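Handheld grippers: buy more units or spare fingers first?

tullmont_ops
We have 4,000 left to spend before April and two handheld grippers for recording home tasks. I priced a third unit from Celtonis at 2,583. A set of spare fingers is 321. Would you get the third unit or stock up on parts?

jv_bench
Parts. Fingers wear out long before housings do. What jobs are you recording?

tullmont_ops
Mostly bedrooms, blankets and clothes. 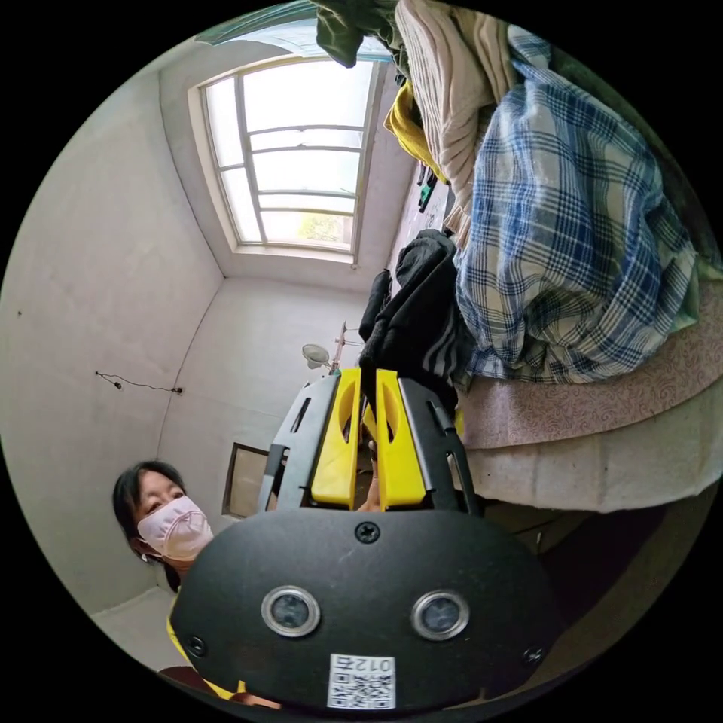
Unit 012F next to the bed, yellow fingers.

jv_bench
Lots of soft stuff there. I'd get two sets of fingers and put 890 aside for repairs.

pell44
Disagree. With two units, one failure cuts your hours in half. Buy the third and one set of fingers.

jv_bench
Only if there's a person to hold it. Is there?

tullmont_ops
Part time, Tuesday only.

pell44
Then I'd still buy it, as a backup. Donati took weeks on my last repair.

rackmount_joe
Ask for the Jidavari bundle price before you order. Fingers were included when I got mine.

tullmont_ops
Will do. Leaning toward the third unit plus one set, if the quote holds.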